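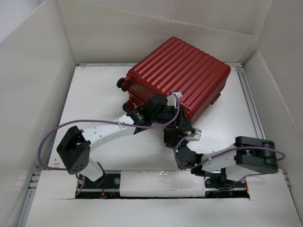
What does it mean when a ceasefire has "guarantors"?

Posted by marshlane_reader, Tue 14 February

Hi all, hoping someone who follows this sort of thing can put me straight. I'm in a current affairs group at the library in Brurninthorpe and next month it's my turn to give the short talk. I picked the Belay and Tirkitz border talks because my late husband worked out that way years ago and I've always kept half an eye on it. I'm now regretting it a bit!

What I've got so far is that the two sides signed a 30 day ceasefire in Olletti, covering the 70 kilometres of border along the river, and that it can be renewed if they both agree. Fine. But every article I read goes on about the "guarantors" as if we all know what that means. One piece says there are two guarantor states, another says there are four and calls two of them "witnesses", and then there's a mediator as well, who seems to be somebody else again.

So what does a guarantor have to do? If one side starts shelling again, are they obliged to send soldiers, or do they just make a stern statement? And is a ceasefire the same as a truce? I've been using both words in my notes and I'd rather not get picked up on it. There's a retired history teacher in the front row who picks up on everything.

Thanks in advance, and please keep it simple.

oldharbour_tim

Depends entirely on what's in the text, I'm afraid. The word on its own doesn't bind anyone to very much. I used to do translation work around negotiations like these (nothing grand, mostly photocopying and waiting in corridors) and I've seen "guarantor" used for everything from a neighbour with troops ready to go, down to a government that lent a hotel and wanted its flag in the picture.

What you want to do is find the agreement itself and look for the verbs. If it says the guarantors "shall ensure" something, that's fairly strong. If they "will consult" when there's a breach, then what you get is a meeting. "Support" and "encourage" are weaker still. Most short ceasefires I've come across are in the consulting group, as no government likes signing up to fight over a deal that may be gone in a month.

A witness has usually just signed to say yes, this was agreed and we were there. That's probably how your two articles ended up with different numbers - one counted every signature and the other counted only the two with a job to do. I'd say "two guarantors and two witnesses" in your talk and leave it at that, but do check it against the text first.

The mediator is the one who carried the messages back and forth and got them into a room. Sometimes a mediator becomes a guarantor afterwards and sometimes they go home. Both are normal. 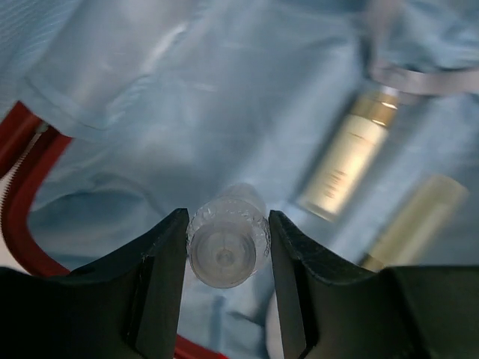 Small clear plastic bottle, base towards the camera.

On ceasefire and truce, people do use them loosely and I wouldn't lose sleep. If your history teacher has a go, you can say that a truce tends to be short and often quite informal, while a ceasefire is more often written down, with lines on a map and somebody checking. An armistice is a step further on, meant to stop the fighting for good while a peace treaty is sorted out, and some of those have gone on for decades with no treaty at the end.

One more thing I'd look for is who decides there's been a breach. If there's no monitoring team then each side simply blames the other, and the guarantors can pick whichever version suits them. I'd give that a couple of minutes of your talk, to be frank. It matters far more than the titles.

pepperandrye

guarantors never do anything, its all for show. they'll renew it in november same as the last lot and we'll be back here again

marshlane_reader

Thank you so much Tim, the verbs tip is brilliant. I found an English version last night and it's "will consult without delay", so a meeting it is! There's a monitoring team too, 40 people, but they have to ask both sides before visiting anywhere on the river, and I'd completely skipped over that page. I'm going to build the talk around it now and drop my bit on the history of the bridge, which was far too long anyway.

Pepper, you may well be right, but I've got twenty minutes to fill.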